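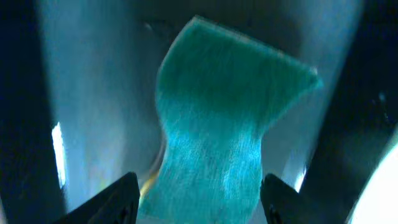

Fig. 1. Teal cloth or sponge, held at its narrow end. Note the fuzz.

Domestic Science for the Reluctant, Handout 5: Dishes
Reading time: 2 min

Bring your own cloth. The Saltlow kitchen has one, and its age is a matter for the history department. Thin material gets into a curve better than a thick block does, and it dries before the next class arrives to complain about the smell.

Order of work: glasses, plates, bowls, pans. Khairul Chong's group reversed this last term and we ate off the results.

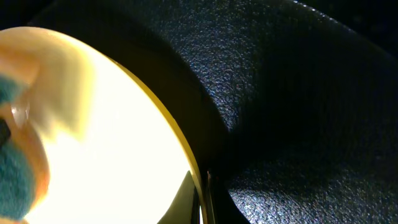 Fig. 2. Pale round surface with a yellow rim, under strong light.

Bright light flatters a dish. Tilt it and look again along the rim, where egg goes to retire. Run a fingertip around the edge, then wash the fingertip. 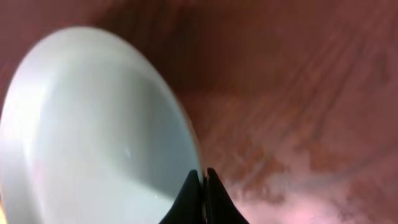
Fig. 3. White ceramic bowl, seen at a steep angle.

With bowls, start at the base and work up the wall. A pale speck may be glaze, glare or oatmeal. Scratch before you argue.

For September: read Panyasiri, p. 85, on rinsing.

Contact: Yupin Panyasiri, Saltlow | © Saltlow Home Skills | Back to top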